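4.2 Comparing Grippers in Simulation

1. Load the Moddale test room and select the head camera.
2. Raise both arms until the grippers show above the gray body panel.

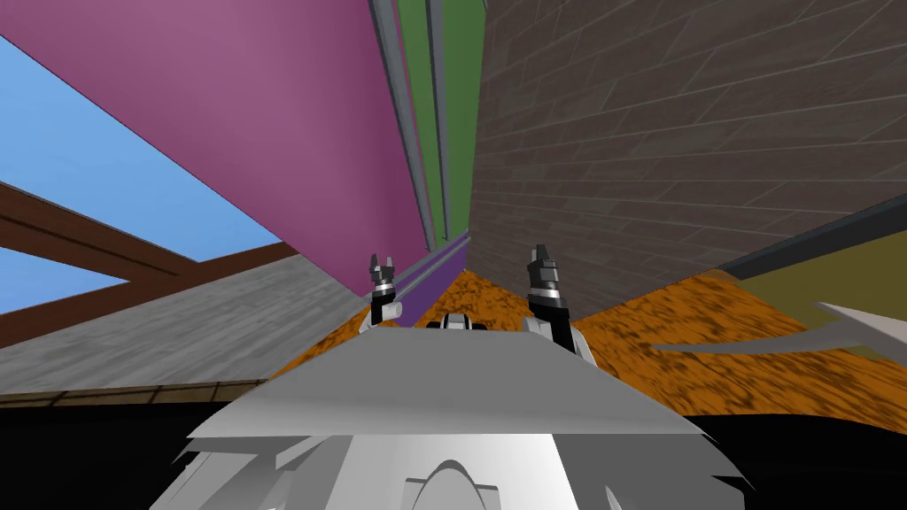
Figure 5. Simulated view with the fingers of both grippers pointing upward.

3. Run the Helta profile for 60 cycles, then repeat with the Wemimeo profile.

Note: Save each log under a separate name.

Caution: Do not change the controller settings between runs.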